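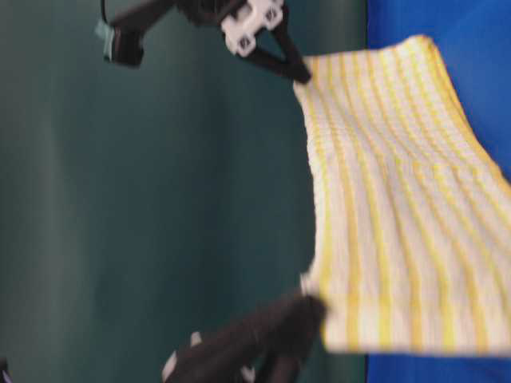 Tea towel swap at Platcombe Hall

The June swap runs from 11am in the small room. Bring up to four clean tea towels or hand towels and take home the same number. Linen and plain cotton go fastest, so come early if you want those. Anything stained or badly frayed can go in the rag sack by the door, which is sent on to Rolleck for recycling. Entry is 20p towards the heating. Tea is served until the hall closes. The next swap will be in September, with bed linen as well.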